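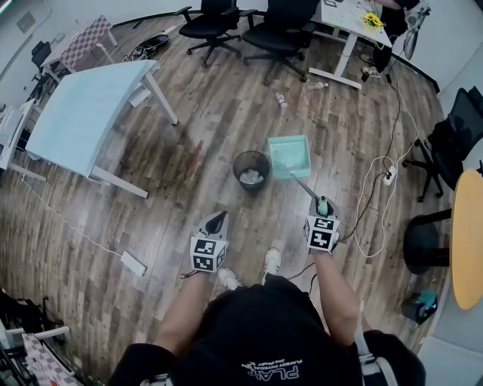

What is in the Warkus open day set?
Recordings of people cleaning up an office room with two hand-held grippers, made during the spring open day at Kakik, together with the notes we kept on each session.

Warkus Open Day Recordings: Data Card

Maintainer: Fadime Keskin
Version: 3
Recorded: May
Episodes: 2271
Status: complete, no further recording planned under this name

Summary

Visitors to the open day could try the handheld collection setup that we use for household and office tasks. A staff member showed the task first, then visitors who wanted a turn put on the head camera and did it themselves. The set holds both kinds of episode, staff and visitor, and the field "operator_type" tells them apart.

The tasks are small floor jobs: pick up a piece of litter, put it in the wastebasket, move the dustpan, put the dustpan back. There is no robot arm in any episode. The operator holds the grippers and the fingers open and close with the operator's hand.

Setup

The operator carries one gripper in each hand. Each gripper has a white cube with black square markers on its faces, which we use to work out where the gripper is relative to the head camera. The two grippers don't have the same fingers. The left one is gray. The right one is teal and gray. If you train on one hand and test on the other, expect the difference to matter.

The head camera looks down and forward. In many episodes the operator's own arms, shirt and shoes are in view. Shirt printing can appear upside down near the bottom. We did not blur clothing.

Room

We left the room furnished as an ordinary office. There are desks, office chairs on wheels, power strips and cables on the floor, and other people are sometimes at their desks while an episode is being recorded. Chairs were moved between sessions and we did not log where they went. Do not assume a fixed layout from one session to the next.

The floor is wood plank throughout. The wastebasket is black mesh, and there is crumpled white paper inside it. The dustpan is light teal, close in color to parts of the right gripper. Our first segmentation pass, done with the Taipe labeling tool, mixed the two up often enough that we relabeled the right-hand clips by hand.

How a session ran

1. The operator stood facing the litter with both grippers held out in front.
2. Staff called the task name and started the recording.
3. The operator did the task at their own pace. No coaching during the episode.
4. Staff stopped the recording when the operator lowered the grippers or said "done."
5. Staff reset the floor and marked the episode as success, partial or fail.

Visitor turns were limited to 80 seconds. Staff turns had no limit, though few ran longer than that.

Files

episodes/ has one folder per episode, with head video, gripper opening widths and marker poses.
notes/ has the session sheets, typed up from paper. Spelling is as written.
splits/ has train and test lists. The test list contains only operators who do not appear in train.
calib/ has camera and marker calibration. Use the second file for anything recorded after lunch. The head camera was swapped at about 1 p.m. and the lens is slightly different.

Known problems

Marker poses drop out when a cube turns away from the camera or when the operator's other arm covers it. Dropped poses are stored as empty rows and are not filled in.

Small clear bottles on the floor are hard to see against the wood in the afternoon sessions. Several episodes marked "fail" are cases where the operator missed the bottle, and a few more where our staff forgot to put one down. The notes say which, if anyone wrote it down.

Gripper opening width was zeroed by hand before each operator. In 2 sessions this step was skipped. They are listed in notes/skipped_zero.txt and left out of both splits.

Visitor episodes are slower and less tidy than staff episodes. People put things down and pick them up again. We kept all of that.

Consent and access

Every operator signed a recording form before their turn. Audio was removed. Anyone recorded can ask to have their episodes taken out, and removals are applied at the next version. Version 3 includes all requests received so far.

The set is for research use. Requests go through the Bredlow data desk with a short note on what you plan to do. Please send labeling errors to the same place with the episode number in the subject line.

Changes

Version 3: relabeled dustpan and right gripper, applied removals.
Version 2: added calibration for the afternoon camera.
Version 1: first internal release, no splits.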